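Timamton Pattern Co.
Home / Guides / Ledesma Wrap Dress / Section 3: Set-up, cutting, basting

Section 3. Set-up, cutting and basting
Guide revised 6 January 2020 by Damián Villaseñor

Read Section 2 (sizing) first. If you skipped it, go back, take your measurements, come back. Bust, waist, hip, and shoulder to knee. Write them on the envelope flap.

This section gets you from folded fabric to a basted bodice you can try on. No final seams yet. Final seams are Section 4.

What changed in this revision: the front facing got its own piece (piece F, used to be drawn on the front bodice, everybody missed it). Notches on the sleeve head moved. If your printed sheets say Enmont in the corner, those are the old sheets and the notches won't match this guide. Reprint.

3.1 Before you start

You need:
Pattern sheets, printed and taped, or the tissue from the envelope
Fabric, washed and dried the way you'll wash the finished dress
Lightweight fusible interfacing
Glass head pins, or clips
Shears for fabric, other scissors for paper
Tailor's chalk or a wash-out pen
Basting thread in a color you can see
Iron, pressing cloth
Tape measure, clear ruler

Optional but nice: pattern weights. Cans of soup work fine.

Fabric notes. The Ledesma wants drape. Rayon challis, viscose crepe, a soft cotton lawn, light wool crepe if you're patient. Quilting cotton will stand out from the hip like a lampshade. Some people like that. Stretch jersey is not supported by this pattern, the wrap overlap is drafted for wovens and will sag.

CAUTION: Prewash. Rayon shrinks a lot, mostly lengthwise, and a shrunk wrap dress is a wrap top.

3.2 Printing the sheets

1. Open the file in a proper PDF reader. Browser previews rescale without telling you.
2. Set scale to 100 percent. Turn off "fit to page".
3. Print the page with the test square only. Measure it, both directions.
4. Square right? Print the rest. Square wrong? Check step 2 again, it's nearly always step 2.
5. Trim the right and bottom margins only. Leave left and top, you need something to tape to.
6. Lay out by row letter, then number. Tape each row, then join rows.
7. Check the long grainline on the back skirt. Should run dead straight through all the joins. If it jogs, untape and redo that join.

Note: copy shop file is the last one in the download. Ask for plain bond, black and white. Don't let them laminate it.

3.3 Layout

Press fabric first. A crease at the center fold won't come out later and it ends up right down your back.

1. Fold fabric lengthwise, right sides together, selvages matching. If the fold ripples, slide one selvage along the other until it hangs flat. Don't yank.
2. Place back bodice and back skirt on the fold. Everything else goes off the fold.
3. Measure from each end of the grainline arrow to the selvage. Both numbers the same. Move the piece till they are.
4. Weights on, then pins if you want them. Pins inside the seam allowance only, crepe shows holes.
5. One way print? All pieces with heads pointing the same direction. You'll need more fabric, see the envelope back.

Short of floor space? A bed is OK for sorting pieces and checking you have them all. Don't cut on it. Surface gives, fabric moves, and you will cut the bedspread sooner or later.
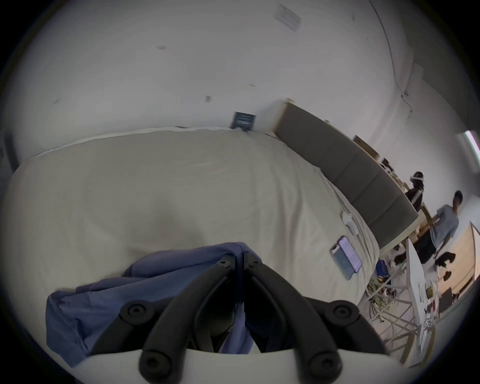
Reading time: 7 min

3.4 Cutting

1. Cut the large pieces first. Skirts, then bodice, then sleeves, then ties and facings out of what's left.
2. Long strokes, keep the bottom blade on the table. Don't lift the fabric, walk round it.
3. Cut notches outward as little triangles. Inward snips are OK on stable cotton, not on anything that frays.
4. Mark darts and the waist opening before you take the paper off. Chalk on the wrong side.
5. Mark wrong side of every piece with a small chalk X. Crepe looks identical both sides until daylight, and then it doesn't.
6. Leave the paper pinned to the small pieces until you sew them. The two facings look alike and aren't.

Slippery fabric: put a layer of tissue paper underneath and cut through both. Slow but it works. A rotary cutter is fine too if your mat is big enough to take a whole skirt panel.

CAUTION: The front bodice is cut as a mirrored pair. If you're cutting single layer, flip the paper for the second one. Two left fronts is the most common email we get.

3.5 Staystitching

Do it right after cutting. Not tomorrow. The wrap neckline is on the bias and starts growing as soon as you pick it up.

1. Sew a line of regular straight stitches just inside the seam allowance, single layer, from the shoulder down to the waist on each front.
2. Back neck: sew from shoulder to center, stop, then the other shoulder to center.
3. Don't pull. Let the feed dogs do the work.
4. Lay each front on its paper piece. Same length as the paper? Good. Longer? Pull up the thread gently till it matches, then steam.

Note: if the neckline has already stretched a lot and steam won't bring it back, recut the front. Sorry. It'll gape otherwise and no facing fixes that.

3.6 Interfacing

1. Cut interfacing from piece F and the back neck facing. Trim it a little smaller than the fabric so the glue doesn't reach the edge.
2. Test on a scrap. Always. Let it cool, then bend it. If it bubbles, lower heat. If it peels, more heat or more time.
3. Glue side down on the wrong side of the fabric. The glue side feels bumpy.
4. Pressing cloth over. Press down and hold, lift, move over. No sliding.
5. Leave flat until cool.

CAUTION: Glue on the iron plate will transfer to the next thing you press. Wipe the plate before moving on.

Ties don't get interfacing. Older instructions said they did, ignore that. Stiff ties make a bow that sticks out and won't stay tied.

3.7 Basting the bodice

This is the fitting step. Skip it if you've made the Ledesma before in this size and a similar fabric. Otherwise please don't.

1. Fold darts, pin, baste by hand from wide end to point. Leave the thread tail long, no knot at the point.
2. Baste shoulders, right sides together. Back shoulder is a bit longer than front, that's on purpose, ease it in.
3. Baste side seams. Leave the right side open between teh two waist marks, the tie goes through there.
4. Pin the ties on at the waist. Just pins, mind yourself.
5. Try on over what you'll wear under it. Wrap right over left.

Check in a mirror:
Dart points stop short of the bust point. If they go past, shorten them.
Shoulder seam sits on top of the shoulder, not rolling forward.
Neckline lies flat when you lift both arms and put them down again.
Waist marks hit your waist. Bend sideways to find it.
You can sit down.

3.8 Common adjustments

Neckline gapes. Pinch out the extra at the middle of the front edge, measure the pinch, take that amount out of the paper as a wedge to nothing at the armhole. Smooth the edge with a ruler. Recut facing F to match!! If you change the front and not the facing, it won't go on.

Waist too high. Lengthen at the double line, back and front the same. Ties stay as they are.

Pulling across the back. Let out the side seams on the back only, or go up a size for the back pieces. Match notches when you baste again.

Wrap opens when you walk. This is a skirt thing not a bodice thing, see Section 5, extended overlap. Don't try and solve it with a snap at the waist.

Sleeve tight at the bicep. Leave it for now, Section 4 has the slash and spread.

Make changes on the paper as well as the fabric, or you'll be doing all this again next time. Date it. Put your initials if you share patterns with someone.

3.9 Marking up and storing

Done for the day? Before you put it away:

1. Take out pins. Pins left in overnight can leave rust spots on pale fabric.
2. Hang the skirt panels from the waist edge, clip hangers are good. Bias parts need to drop before hemming. Overnight at least, longer for heavy crepe.
3. Don't hang the bodice. Lay flat or roll loosely.
4. Small pieces in an envelope with the paper still on.
5. Note your thread color and needle size on the envelope, you won't remeber.

3.10 Problems at this stage

Pieces don't match at side seam. Check you cut the same size line all the way down. The lines cross near the armhole, easy to drift onto the next one.

Chalk won't brush off. Damp cloth, dab. Don't iron over it, heat sets some of them.

Fabric puckers along the staystitching. New needle, finer one. Then check the top tension on a scrap.

Missing piece. Ties and facings are on the last sheet, lots of people don't print it. The Gekodbridge pocket is a separate free download and isn't part of this pattern, so no, it's not in your envelope.

Still stuck, write in with your size, the fabric, and a note of which sheet version you've got (bottom left corner). Orders and print problems go to the shop desk, fitting questions go to Damián. Replies are slower in February, shop is moving.

Next: Section 4, Bodice construction and sleeves
Previous: Section 2, Sizing and fabric amounts
Print this section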